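Divumach
Kit de dois braços para montar em casa ou na oficina partilhada

Início > Kits > Braços > Kit duplo D4

Kit duplo D4, dois braços com pinças pretas
2 594 € com IVA
Entrega em caixa única, portes incluídos em Portugal continental
Disponibilidade: próximo lote em julho

O D4 é o kit que queríamos ter tido quando começámos! Dois braços, duas pinças de dedos paralelos, uma câmara para a cabeça e todo o material de fixação para os prender a uma coluna que o leitor constrói à sua medida (ou que já tem lá em casa, encostada a uma parede à espera de uso). Foi pensado para quem gosta de abrir as coisas, apertar parafusos ao serão e ver um movimento novo funcionar às onze da noite, quando já devia estar a dormir.

Cada braço chega em módulos. Os ombros vêm montados e afinados, o resto monta-se em casa com duas chaves sextavadas e uma chave de fendas pequena. Contem com um fim de semana comprido para a parte mecânica, mais uns serões para a cablagem, que é onde toda a gente perde tempo (nós incluídos, e já montámos bastantes). O manual está em português e tem desenhos grandes, feitos para se lerem com a folha pousada no chão ao lado do braço.

Os dedos das pinças são a parte de que mais gostamos. Têm uma abertura larga e fecham devagar no último troço do curso, e isso nota-se logo quando se trabalha com tecido. Roupa é uma tarefa ingrata para um braço: dobra, escorrega, fica presa num botão, esconde-se debaixo de outra peça. E é por isso mesmo que é tão boa para aprender! Uma t-shirt amarrotada nunca está duas vezes na mesma posição, e um programa que a consiga levantar do cesto já sabe bastante sobre o mundo.

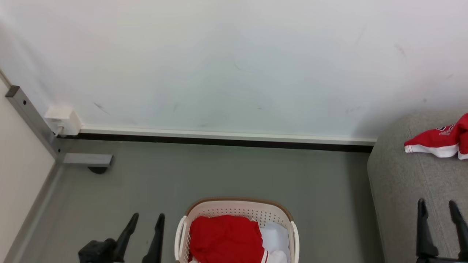
Se o vosso primeiro projeto for com têxteis, comecem por peças de cor viva e deixem as brancas para depois. O programa de exemplo Brinulcombe, incluído no kit, separa a peça do fundo pela cor, e o vermelho é de longe o mais fácil de afinar. Com branco sobre branco vão precisar de mais luz e de alguma paciência. Os ficheiros de calibração ficam guardados por divisão, o que dá jeito a quem muda o robô da oficina para a sala e volta a levá-lo na segunda-feira.

O que vem na caixa
Dois braços em módulos, esquerdo e direito
Duas pinças com dedos pretos, já com o punho montado
4 dedos de reserva
Câmara de cabeça com suporte inclinável
Placa de controlo Sheehan e respetiva fonte
Cabos identificados por etiqueta, um conjunto por braço
Saco de parafusos M4 e M5, com sobras
Manual impresso

O que não vem
Coluna e base
Computador
Comandos para operação à distância (vendidos à parte, na página do conjunto Mitham)

Sobre a coluna: qualquer perfil firme serve, desde que aguente o peso sem abanar. Há quem solde a sua, há quem aproveite calha perfurada, e já vimos uma feita com uma antiga estante de garagem que ficou uma maravilha. A base tem de ser larga. Antes de ligar os motores, empurrem a coluna com a mão à altura dos ombros; se o pé contrário levantar do chão, alarguem a base ou ponham-lhe lastro.

Deixem também espaço livre à frente. Com os braços esticados, o conjunto chega mais longe do que parece na bancada. Crianças e gatos fora do alcance durante os testes, e o botão de paragem sempre à mão de quem está a operar.

Características
Curso útil de cada braço: indicado no manual por configuração
Alimentação: 24 V
Ligação ao computador: USB-C
Frequência de controlo: 200 Hz
Garantia: dois anos, peças de desgaste excluídas

Opinião de cliente
Bożena Ziółkowski, oficina partilhada
«Montei o braço esquerdo sozinha e o direito com ajuda, e o direito ficou pior, vá-se lá saber. Troquei dois cabos na primeira ligação, o controlador acusou o erro e não estraguei nada. A pinça agarra uma meia pela ponta! Gostava que o cabo da câmara fosse mais comprido, acabei por pôr uma extensão.»

(O cabo da câmara passa a ser mais comprido a partir do lote de julho. Obrigado, Bożena!)

Peças soltas
Dedos, punhos, cabos e ombros vendem-se em separado. Para encomendar um módulo de substituição, indiquem o número gravado na tampa do ombro e o lado do braço. Dúvidas de montagem são respondidas por correio eletrónico, e uma fotografia da cablagem ajuda imenso.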